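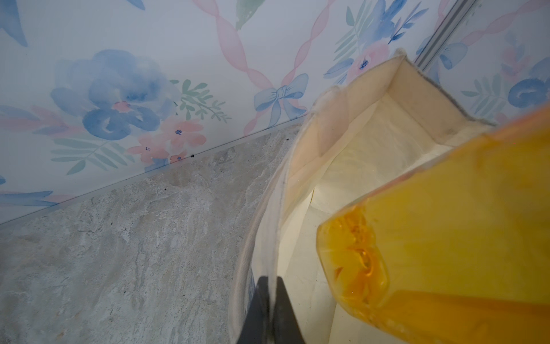 Before you put money down on a machine that claims to do chores, give it a test you set yourself. I have watched plenty of sales demos, and they nearly always use a hard box on a bare table, with everything in arm's reach. Your house isn't like that. Ask for a soft container. A fabric bin with sagging walls, one corner of the rim poking up and a gripper finger pressed against the side tells you more about the state of the art than an hour of slides. Add a see-through object going in at a slant and you have most of what makes putting things away hard for a machine.

Home Guides Reviews Workshop Contact

Search this site Enter keyword Go

How to Test a Chore Robot Before You Believe the Brochure
By Eliseo Valdovinos
2 July 2019
Reading time: 5 minutes

The method below is one I worked out in February, after a vendor called Zalalon sent me a very pretty video and a quote. I didn't buy. My test costs next to nothing, and you can run it at a showroom, a trade fair or your own shop. It covers one chore only, packing bottles into a bag and clearing a counter. If a machine can't do that, I don't much care whether it can fold a shirt.

What you need

- A cloth bag or soft bin that won't hold its shape when it's empty
- A mix of bottles, some tall and some short, at least one of them see-through
- A counter or table with a pattern on it
- A stopwatch
- A notebook, and a person who has no stake in the result

Don't let the seller supply the bottles. Desjardins, where I used to buy shop fittings, once set up a demo for me with identical jars, all full, all the same height, and of course it went well. Bring your own from under the sink.

Step 1. Set the baseline

Have a person do the job first, at a normal pace, and time it. Lise Perron, who ran the packing bench at Grurnstead for years, did my set in 28 seconds while talking to me about her car. Write the number down before the machine is switched on. If you wait until afterward, you'll be tempted to be generous.

Step 2. Check how much has been arranged

Walk around the work area. Are there marks on the table showing where each thing goes? Is the bag propped open with wire or clipped to something? Do the arms only work inside their own little walled space? None of this is cheating, but every one of those helps is something you would have to build at home, and it belongs in the price.

Then ask who is in control. Plenty of arms are being steered by a person out of view, and the answer can get vague. Ask it plainly: is a human moving this, yes or no? If it's yes, you are looking at a remote-controlled tool and you can stop the test there.

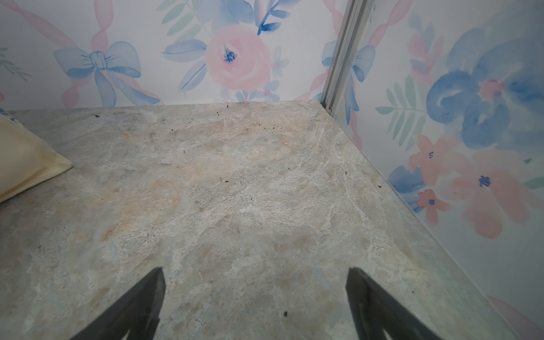

Lighting is worth a question too. Sellers like even light because shiny surfaces confuse cameras. Ask them to turn off a lamp, or open the blinds, and run the same task again.

Look for crumbs while you're at it. A speck on a marbled counter is easy for you to find with the flat of your hand and much harder to pick out by eye. Two fingers built to hold a bottle are the wrong tool for it anyway. If the brochure says "clears and cleans," ask to see the second half of that. I have asked several times and been handed a leaflet.

Step 3. Run the chore

Put the bag down open, stand the bottles in front of it and start the watch. Keep your hands off, and make sure the seller does the same. Write down:

- every time a person touches anything
- every bottle that falls
- every time the bag folds in on itself
- the finish time, or the time you gave up

The Merkimitz unit I tried took 207 seconds and needed 2 rescues from the salesman, who reached in so smoothly that I only caught the second one because Lise was watching his hands. He called them "adjustments." I put them down as failures and I would ask you to do the same.
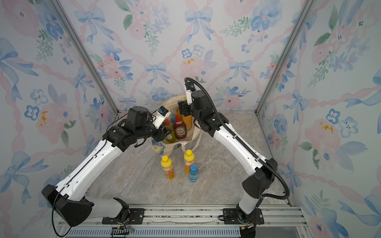 Two arms are better than one for this job, I'll grant that. One can work near the mouth of the bag while the other comes in at the side. But crowding gets worse as the bag fills. The first bottle has all the room in the world. By the time five are in there, a red one up front with taller and shorter ones packed behind it, the fingers have to fit into gaps a child could manage and a gripper may not. So never accept a demo that stops after one or two bottles. Leave a few standing outside the bag and make them finish.

Step 4. Change one thing

Turn the bag a quarter turn. Run it again. Then swap a tall bottle for a short one and run it again. Then move everything a hand's width to the left. Only change one thing at a time or you won't know what broke it.

This is the step that sellers dislike. Expect to hear that the system "needs a moment to recalibrate" or that the next version handles it. You are testing the version in front of you.

Step 5. Do the arithmetic

Take the machine's time, add the setup time, add the minutes someone spent standing by. Compare it with the number from Step 1. For a shop floor with a long night shift, slow may be fine so long as nothing needs rescuing. For a kitchen, I can't make the figures work, and I have tried to be fair about it.

If the seller won't let you run all five steps, keep your deposit in your pocket and ask again next year. Bring the same bottles, and use the same page of the notebook so the old times are right there next to the new ones.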